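Gripper Day, Again

Tuesday was supposed to be five minutes of tightening screws on the handheld grippers. Ha! Soledad Tillman had warned me that the left fingertips were creeping, and she was right, so off they came. I cleaned the faces, put a drop of threadlocker on each screw and let them sit for 30 minutes. 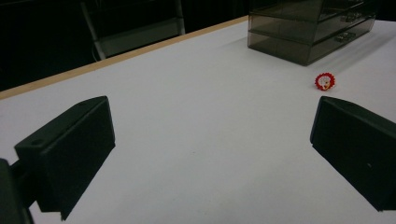

Then came the boring part, which I secretly love: open, close, check that the fingers meet square, repeat. I do 11 cycles per hand (Imani's number, don't ask me) and write down any drift. 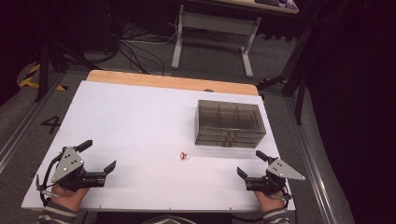

Cable slack is my other pet peeve. Too short and it tugs at your wrist, too long and it snags on everything. I like a loose loop hanging down toward the front of the board, like the one by the left gripper, and I check the side plate screws while I'm down there. Next full teardown is in October, if Consuelo finds me the spare fingers!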